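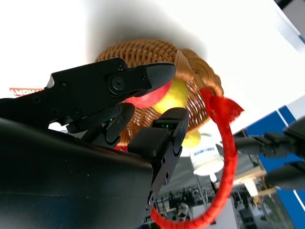

Jun 5, 2021
Fruit basket, two arms, Cedcombe

Mojtaba on the arms, me on notes and resets. The job is the one we agreed in January: loose fruit on the table, put it in the basket, leave the basket fit to hand to someone. Drurko planner, same version as the cup runs. No change to the fingers or the pads.

Started with single pieces. Apples first, as they have been the easiest all along. The planner picks a side grasp nearly every time and it is the right choice on a flat table. It spends too long over the basket before letting go. Mojtaba shortened the dwell and I could see no harm from it, so it stays short.

The handle is a nuisance. It stands up over the middle of the basket, and the planner treats it as solid and goes right round it, even when there is plenty of room to come in from the near side. A person puts a hand under the handle without thinking about it. We widened the allowed approach on one side only. Faster after that, with one brush against the weave which moved the basket a little. Put a tape mark on my to-do list for the basket position.

Crowding is the next problem. With one piece in the basket the second goes in well enough. After that the fingers need space that the fruit has already taken, and opening them to release pushes the neighbours about. Small items are worse. They go down between the pads and the wrist camera gets only slivers of them to work from.
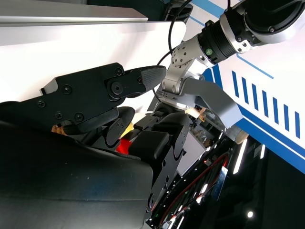 Wrist view. Red and yellow low in the fingers, little of either showing. Other arm at right.

Davoud Tehrani rang from Panisville while we were stopped. They have been trying the same planner on sorting fasteners into trays and have the opposite complaint: releases are fine, picks are poor. He thinks their lighting is to blame. The white table here is very bright in the wrist views as well, so I will send him our exposure settings once I have written them down properly.

Pears after that. They roll when touched off centre and come to rest with the stem pointing any way they like. The head view finds them without trouble. I would like the grasp to go across the fat end and it keeps going for the middle. We left the free arm open near the basket between moves, ready to steady it, though the planner has never yet asked it to. 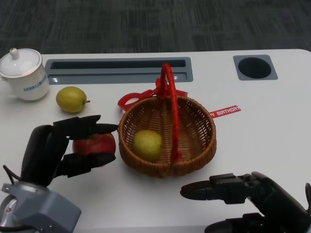

Can it do the chore yet?

Part of it. Picking up an apple and putting it in a basket, yes, if I set out the fruit and nobody is waiting. Tidying a table after a party, no. The ribbon is not in the planner at all. It has no idea of a bow being straight or crooked, and if a tail of ribbon lies where it wants to put a finger it will go there anyway.

Speed is the other half. Mojtaba did the whole basket by hand while I was saving the log, and had it finished before the file was. On the shop floor that matters more than it does in a kitchen. Rainer wants to know if the same cell could pack small parts at Cedcombe, and my answer for now is to wait until releases in a crowded bin are reliable. 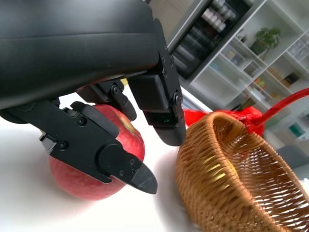
Reading time: 6 minutes

Last runs were apple only, picked from right beside the basket. One finger has to come down across the front of the fruit with the basket rim close by, and there is not much spare. Worth keeping this as a standard start position, as it shows up errors in the table height.

For next time:
Tape mark for the basket.
Grasp across the fat end for pears, forced by hand if need be.
Log gripper opening at release as well as at pick.
Ask Davoud for his tray layout.
Check the hinge screws on both grippers before power on.

Arms parked, logs copied to the shared drive. Fruit is in the kitchen and should not be eaten, it has been dropped.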